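Corn on the cob

Corn on the cob is a dish of whole ears of sweetcorn, cooked and eaten straight from the cob. The ears are picked while the kernels are still soft and milky, as the sugar in them turns to starch after harvest.

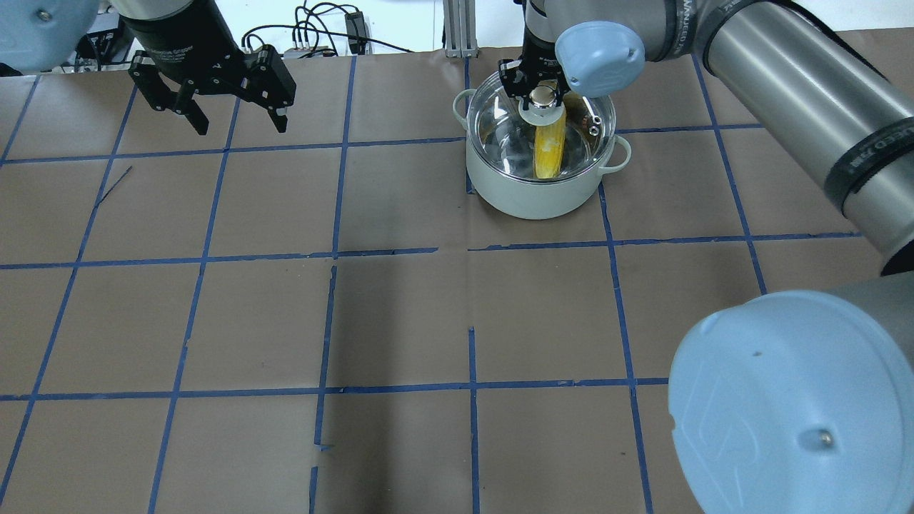

Boiling is the usual method in home kitchens. Fresh ears need up to 7 minutes in boiling water, and older ones take longer. They may also be steamed, grilled or roasted in the husk. Butter and salt are the most common toppings.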